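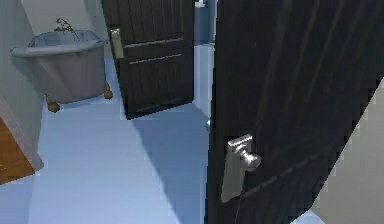 Start view of the bathroom door task in the simulator, near door partly open.

From: Miłosz Kubiak
To: Clunar users list
Date: Jan 17, 2026
Subject: Re: Recording door demonstrations by remote control, the policy stops at the handle

Hello all,

thank you for the many replies, also the ones sent to me in private. I answer the first message between the lines and then I write what we changed on our side. Please excuse the length.

> We try to teach door opening from remote control demonstrations in the
> simulator. The operator uses the hand controller and sees only the view
> from the robot. We have 185 demonstrations in the kitchen and the policy
> is good there. In the bathroom it goes near to the door and then it waits,
> or it pushes on the door leaf beside the handle.

We had the same thing in May, with almost the same symptoms. My first idea was that the network is too small. I lost two weeks with this idea. The reason was in the demonstrations, so I would ask you to look there first.

Please play your recordings again at normal speed and watch only the last part before the hand touches the handle. With our operators I saw a pause there in most recordings. The person stops, thinks where the lever is, moves the wrist a little to the left and to the right, and after that he grasps. For a human this pause means nothing. The policy learns it as a part of the task. In the kitchen the pause was short, as the handles have a strong contrast with the white doors and the operator finds them at once. In the bathroom the door is dark brown and comes very near to the view, and the lever has bright highlights on the top and is gray in the lower part. Our operators told me that they could not judge the depth of it.

> Should we cut the pauses out of the data, or record everything again?

We tried both. Cutting works if the arm is really still. If the arm makes small search movements you get a jump in the trajectory after the cut, and the policy becomes nervous near the handle. In the end I removed only the parts where all joints were at rest and recorded the others again. It was less work than I was afraid of.

For the new recordings we have now a fixed procedure. I copy it from our wiki, the English is mine, so sorry for it.

Before the recording, the operator makes 15 practice runs in the same room, and these are not saved. He must do them also if he is experienced from another room.

The operator decides the grasp before he presses the record button. In the bathroom we go to the lever from the free end, with the fingers level, and we do not touch the backplate.

If the first grasp fails, the operator continues and corrects it. We keep this recording and give it the label "recovery". We do not press reset. Before, everybody pressed reset, and the policy had never seen what to do after a slip.

The door is moved slowly until the first contact with anything, and then the recording ends. Do not let the operator add a nice finish. One of ours always drove the hand back to the home position, and the policy began to go home in the middle of the opening.

> There are two doors in the scene and they have the same finish. Is it
> possible that the policy confuses them?

Yes, I think so, at least in our case. The bathroom scene has the near door and another dark one farther back, beside the bathtub, and both have a lever handle. The far handle looks paler, almost cream. In our first set the operators opened the near door always, as this was the instruction, but the start pose was changed at random and in a part of the starts the far door was the more visible one. The policy got the same command with two different views of "the door". We now write the target in the instruction text ("open the near door") and we recorded also a smaller set with the far door as the target. After this the arm did not hesitate between them any more. I can not prove that the text did it, we changed two things at the same time. This was not careful from me.

About the shadow, which Wysocka asked in another thread: the near door throws a wide bluish-gray shadow over the floor, with a sharp border. When we turned the door in the scene editor but had the lights baked from the old position, the shadow did not fit to the door any more. A human operator does not notice it. For the policy I believe it matters, for we saw in the attention maps that it looks at this border. So please check that your shadows are computed new for every start angle. In our configuration this option was off by default.

> Which hand controller do you use? We have the Vendero and the arm follows
> with a delay.

We use the Vendero too, with the old firmware. The delay in our lab was 75 ms after we moved the rendering to the second machine. It is acceptable. Before this it was much worse and the operators made big overshoots at the handle, then a correction, then again an overshoot. I would not use such recordings at all, also not with the recovery label. They are not recoveries from a real mistake of the robot, they come from the delay. If you can not reduce it, ask the operator to make slow movements and record at a lower speed, and tell it in the file header so that other people know.

One more point, where I do not agree with the earlier answer on this list. There it was written that one needs 1,000 demonstrations for each room. I do not have so many for any room and I would not like to ask my students for it. When we mixed the cleaned bathroom set with the kitchen set, the result in the bathroom was better than with the bathroom set alone. Maybe it is because the hand motion is similar and only the approach is different. I would try this before you pay for more operator hours.

What I still do not have a solution for is the moment when the hand covers the lever. The operator loses the sight of it and from there he works by memory. Two of our people asked for a second view from the side. I did not allow it until now, because the policy does not get this view and then the human decides from information which the robot does not have. But the grasps would be cleaner. If somebody has compared this, also with a bad result, I would be very glad to read it. The Atumari group wrote once that they show the second view only in the practice runs. Did it help, and does the effect stay when the view is taken away?

I can send the cutting script to those who want it. It expects the joint states in the older log format, so with the new logs you must change the reader. The threshold for "at rest" is at the top of the file and you will need to adjust it for your arm.

Best regards,
Miłosz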